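Our robotics club at Skembridge should stop judging a semester by its demo. I've argued this with Gwenaël Pons since June - he wants a show.
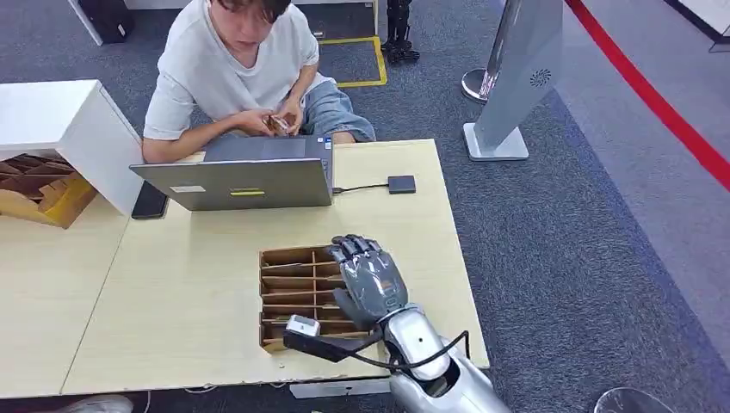 I want students to sit with one dull task until they understand it. Sorting cards into slots will do. If we plan 1000 tries and log 525, those notes are worth keeping. 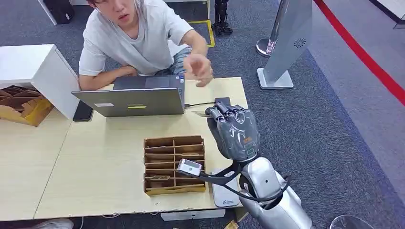 *A flat card between the fingertips, with the cardboard organizer alongside.*

Grade the notebook first.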